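May 30, 2021

Spent most of the morning with the new Drivero record. I had only heard it through the laptop until today, and on the proper speakers the bass clarinet is far too loud in the second piece. The rest is good. Yanling Ye plays vibraphone on all of it and hardly uses the pedal, so the notes stop dead and you hear the drummer's brushes between them.

The long track, Druvton, takes up the whole of side two. It starts from a rowing song that Trịnh found in an old songbook in January, and the tune only comes in whole near the end. Before that you get bits of it, mostly in the piano's left hand. I played it twice and wrote 80 words for the newsletter, then crossed out half. I keep writing "sparse" and need another word.

Had lunch late and rang Gukard about the pressing. They have 12 copies left in the shop and will hold one for Dad. He won't like it but he will want the sleeve notes.
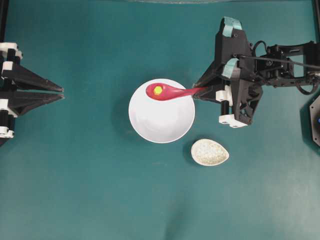 Evening

Practised for an hour. The bridge in 7 is still falling apart when I come back in after the rest, so I slowed it right down and counted out loud. Better by the end, though my left hand was tired.

Put side two on again while I did the filing. The piano is a little flat at the top, which I missed this morning. I don't mind it. Must send the review tomorrow and ask about the spelling of Trịnh, as they dropped the marks last time.

Reed order still not here.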